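# The Flat Surface Problem

The table was bought for dinner. Most tables are. Ours came flat-packed from Storkum with 33 screws, a hex key and a drawing of a smiling couple eating soup, and for the first month we ate soup at it, out of respect.

Then the washing found it.

Laundry has three stages in our place, and the first two are handled by appliances. The Pekesell does its spin and sings its little tune, the dryer hums along behind it, and up to that point the whole business has the dignity of modern engineering. Stage three is a person holding a fitted sheet by two corners and looking for the others.

I used to fold on the bed, which is the traditional method and a poor one. The bed is too low for the back and too soft for the sleeves, and at bedtime whatever remains gets moved to the chair. At breakfast it goes back to the bed. I once tracked a grey towel through this cycle for most of April. It never reached the cupboard, although it did get washed again, having been on the floor in between.

So, the table. Waist height, hard, wipeable, with a longer side than anything I own except the sheets. I cleared it, stood at it like a shopkeeper, and folded T-shirts into thirds with a crispness that frightened the household. Within a week I had opinions on collars. I paid $262 for a folding course in a church hall in Clollport, where we learned to make a shirt stand up on its own. Mine stood for as long as it took me to walk to the car.

The odd part is what happened to the table once it was established as the folding table. We began folding beside it. You stand in front of all that clear pine-coloured top, shake the thing out, and do the job in mid-air at hip level, hands smoothing against nothing much. I've watched guests do it. It's the way people will stand in a kitchen with an empty sink and drink their tea over it.

Thick cloth is the worst for this. A T-shirt will eventually give up and lie down somewhere. Anything heavy and olive green feels as though it can be bullied into shape by hand, one more press and a tuck at the tag. 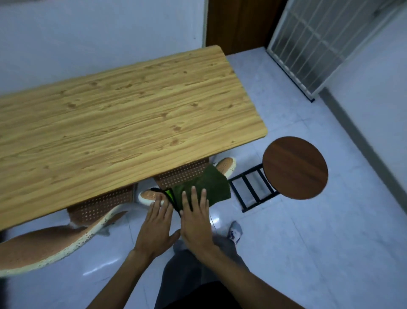
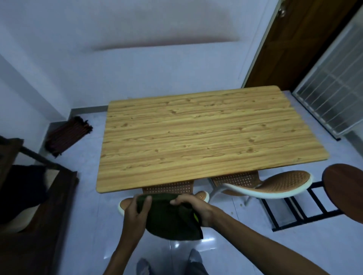 Ng, by letter, takes the opposite view and says tables only encourage people to make piles, that a pile is just a drawer with no sides, and that anyone with 200 socks should stop folding altogether and put the lid down on the lot.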